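Frequently Asked Questions: Robots and Everyday Chores

Can a robot do my housework yet?

Parts of it. Robot vacuums and mops do a fair job on open floors, and robot mowers do the same on lawns. A single machine that picks up the socks, loads the dishwasher and wipes the counter is still mostly found in labs and pilot programs. The ones we have tried are slow, and a person has to stay close by.

What about chores in a shop or small factory?

It depends on how often the job changes. Moving the same part from the same tray to the same fixture has been done well for decades. Tidying up at the end of a shift has not. Tools end up in different spots, bins get swapped, and cords run wherever somebody needed power that morning.

Why are cables such a problem?

A cable has no fixed shape. It bends when you lift it, catches on casters and hides under other cables. A robot with two stiff fingers can pinch a cord and drag it, but coiling it neatly takes two hands and a feel for twist. Wheeled robots also have to get over or past cords on the floor, and thin ones are easy to miss. 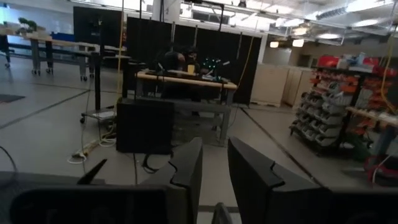

Parts bins are a better place to start. The bins stay in the rack, the rack stays in one place, and each bin should hold one kind of part. In our own trial at the Canport shop we gave the robot 531 put-away tasks over the month of May. It finished most of the ones with boxed parts. Loose washers and anything in a plastic bag gave it trouble, and 59 tasks had to be finished by hand.

Which robot did you use?

A Grabner arm with a two-finger gripper, running Sinance software. We also borrowed time on a Plendwood mobile base, but only for fetching bins between benches. We do not sell any of these.

How fast is it?

One put-away took 38 seconds on a good run. A person who knows the rack is much faster. The robot makes sense only if it can work when the shop is closed, and so far we have not been comfortable leaving it alone.

Is it safe to work next to one?

Follow the maker's instructions and do a risk assessment for your own space. A slow arm can still pinch a hand. Keep the stop button where people can reach it, and keep walkways clear - that goes for the robot's path too.

How much practice does it need?

For one simple task, we recorded some 3,000 demonstrations before the results leveled off. Changing the bins meant recording more.

Should I wait or buy now?

For floors at home, the machines on sale are good enough. For general tidying, wait. For a shop with one dull, steady job, ask for a trial with your own parts before you sign anything.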